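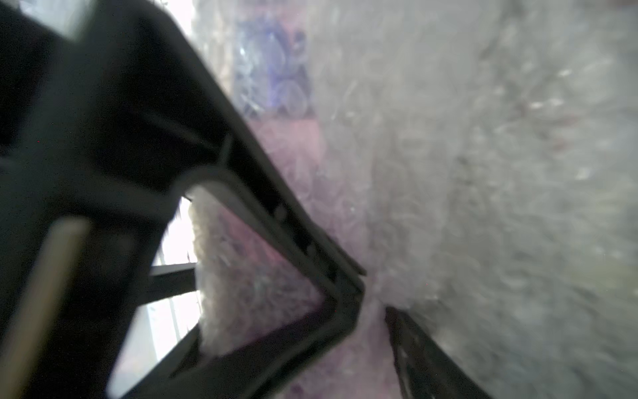
White pile fabric pressed into the gripper finger, wrist camera view.

Print this page | E-mail this page

Progress report to the Swanson fund: soft goods handling at Drudwood
Period covered: June to November

1. Summary

The project is behind plan by six weeks. The delay comes from one fault, in which the gripper held on to long-pile fabric after it had been told to let go. The fault led to a safety stop in September and we took the arm out of normal use while we looked into it. The cause is now understood, part of the remedy is in place, and trials have restarted at reduced speed. No one was hurt. We are not asking for more money in this period, but we are asking for one milestone to be moved.

2. What happened

The arm was working through a batch of fleece throws at the Drudwood site, lifting each from a bin and placing it on the folding table. Shortly after 2 p.m. it placed a throw, opened its fingers and began to move back. The fabric came with it. The pile had worked into the open part of one finger and stayed there. The arm reached the end of its return move with the throw stretched between the finger and the table clamp, the force limit tripped, and the arm stopped.

The stop worked as designed. The problem was what came next. The operator opened the guard to free the fabric, and when the tension came off, the finger sprang back by several centimetres. The drive was off at this point, so the movement came from the stretched fabric and the compliance in the wrist. Our risk assessment did not cover stored energy in the load. It should have done, and we have rewritten that section.

3. What we found

The log for the summer trials holds 3789 picks. We went back through all of them, using the wrist camera recordings, and looked for late or incomplete releases. The results were worse than we expected. Flat cotton and towelling gave no trouble. Long-pile fabric was slow to release often enough that we should have noticed it in July, but the software recorded a pick as good if the item ended up on the table, even when it had been dragged there.

There are two causes:

- The finger is an open triangular frame. It bends around an object well, but soft pile pushes into the opening under pressure and can catch on the way out.
- Grip force was set once, for heavy towels, and never lowered for lighter goods. Fleece was being squeezed much harder than it needed to be.

A third suspect, static charge, was checked and ruled out.

4. Work done since

Grip force is now set by item type. Brorketti supplied a thin sleeve that closes the opening in each finger, and we are on the second version of it. The first split at the tip after a few days. The second has lasted up to 2000 picks on the bench without splitting, though it does make the finger a little stiffer and we have lost some reach into the corners of the bin.

The arm now pauses after opening and checks the load on the wrist before it moves away. If there is still a pull, it stops and calls the operator. This adds time to every cycle - we think we can win most of it back, but not this year.

The written procedure for freeing trapped fabric has also changed. The operator lowers the arm on the hand control first, so that the fabric goes slack, and only then opens the guard. All operators at Drudwood have been through this. Those at Jistivard will do so before the arm there is switched on.

5. Still open

Mixed bins are not solved. When a fleece lies under a towel the system still sometimes picks the wrong grip setting. Until that is fixed we are sorting bins by hand, and the cost of this is being met from the site budget.

The log now records release as a separate result. Earlier success figures sent to the fund counted dragged items as good, and should not be quoted. Corrected figures are being prepared and will follow as an annex.

6. Change requested

We ask that milestone 7, first running at Jistivard, be moved from January to March. The other milestones stay as they are.

Related items
Soft goods handling: first progress report
Revised risk assessment, Drudwood cell
Finger sleeve bench tests, Brorketti
Jistivard site preparation: update

Print this page | E-mail this page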